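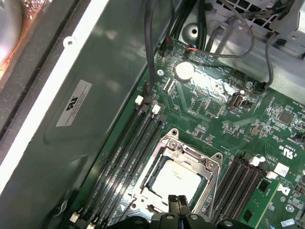

Board side, cooler off, all DIMMs out. Coin cell is top middle.

Single-socket board, eight slots, no POST after repaste
Hardware > Workstations and small servers

geneck_rackmount
Looking for a second opinion before I order a board. This is a used single-socket machine, one CPU, eight memory slots split four and four on either side of the socket. It ran without complaint until I took the cooler off in May to replace the thermal compound. Since reassembly it powers on, fans go to full speed, and there is no video and no beep.

Done so far:
Cleaned the heat spreader with isopropyl and lint-free wipes.
Reseated the CPU once.
Tried one DIMM in each slot on the left bank, one slot at a time.
Swapped the power supply for a known good one.

The picture is the current state. Cooler is off again and the memory is in a tray on the shelf. I have not touched the coin cell. The standby LED comes on as soon as the cord goes in.

slotlatch
Fans at full speed with no POST on a server board usually means the management side never handed over control. That can be memory training failing, or it can be the CPU not making contact on the memory channel pads. Two questions. Which slot does the manual give for a single DIMM? Did you try the right bank at all?

geneck_rackmount
Manual says the slot farthest from the socket on the left. That one was included. I did not try the right bank.

slotlatch
Try it. The two banks hang off different channels. If the right bank trains and the left one does not, you have a contact problem on one side of the package.

ohmsworth
Before any of that, pull the coin cell. Cord out, cell out, wait, measure it. Below 2.8 V, replace it. I have had two boards of this general type that would sit at full fan speed forever with a dead cell and come back on the next power cycle with a new one. It costs less than the shipping on anything else people will suggest.

vosik_user
A dead cell does not stop a board from posting. It loses the clock and the settings, loads defaults and complains. This advice gets repeated in every no-POST thread here.

ohmsworth
It does not stop most boards. It stopped two of mine. I also said measure it, which takes one minute with a meter.

vosik_user
Removing the cell also clears the settings, so you cannot tell which of the two fixed it. If the original poster wants to clear the settings, there is a jumper for that.

slotlatch
Both are fine. Do them separately and write down which one you did.

geneck_rackmount
Cell reads 2.97 V out of circuit. Put it back, no change. Cleared with the jumper, no change. Right bank next.

torx_t20
How did you tighten the cooler? On these larger sockets the cooler screws supply a fair part of the seating force, and the order matters. I work diagonally, two turns per screw, until all of them bottom out. If you run one corner down fully before starting the opposite one, the package tilts and you lose contact along one edge. The symptoms are what you describe.

geneck_rackmount
I went around clockwise, each one fully down before the next.

torx_t20
Then I would start there. Loosen everything, lift the CPU out, look at the contacts under a low-angle light, and go again diagonally.

shibata_fan_curve
Disagree with lifting the CPU again until the right bank has been tested. Every time the package comes out there is another chance of bending a contact or dropping a screw on the array. The DIMM test is free.

torx_t20
The cooler is already off. It has to go back on before the DIMM test anyway, so the inspection adds a minute. If a contact is bent, remounting on top of it makes it worse.

shibata_fan_curve
Fair point on the order. I would still leave the chip alone if someone has not handled this socket type often.

geneck_rackmount
Took it out and looked at the contacts with a loupe. No bent ones that I can find. There was a trace of old compound on two pads at one edge of the package, on the underside. Probably carried there on my glove when I reseated it. Cleaned it with isopropyl and a foam swab.

ohmsworth
Which compound?

geneck_rackmount
Old one unknown, gray and dry. New one is Fondedent.

ohmsworth
As far as I know that one is nonconductive. Then contamination on a pad gives you an open or a marginal contact and no short. Good news for the board.

vosik_user
Unless the old one was metal-filled. Unknown gray could be anything.

slotlatch
Let it dry fully. Then refit, diagonal pattern, one DIMM in the slot from the manual. Give it time. With 26 GB or more fitted the first training pass can take several minutes, and even with a single stick I have waited three. Do not cut the power at thirty seconds.

shibata_fan_curve
26 GB is an odd total.

slotlatch
Typo. 16.

geneck_rackmount
That may have been part of it. I was giving it a minute at most.

geneck_rackmount
Result. Refitted with the diagonal pattern, one DIMM in the left bank. Full fan speed for a little over two minutes, then the fans dropped and I got video. Memory reported at 800, well under the rated speed, presumably a default after the jumper clear. Added the rest in pairs. All eight are detected.

torx_t20
Check the correctable error log after a day of load. A marginal pad can pass training and still throw errors.

geneck_rackmount
Overnight memory test: 1,346 correctable errors, every one on the same DIMM in the right bank. Moved that DIMM to the left bank and the errors moved with it. So that is a bad stick and the socket is probably fine. Replacement ordered.

vosik_user
So what was the original fault? Compound on the pads, uneven mounting, or cutting power during training?

geneck_rackmount
I changed all of those in one go, so I cannot say.

slotlatch
My money is on the training time. The settings clear would have forced a full pass on every attempt after it.

torx_t20
The clear came after the fault was reported. Mounting.

ohmsworth
Someone with a spare board could test it. I am not volunteering mine.

geneck_rackmount
Replacement DIMM is in, second overnight run shows zero errors. Closing the case. I will leave the thread open for anyone with the same board who wants to compare training times.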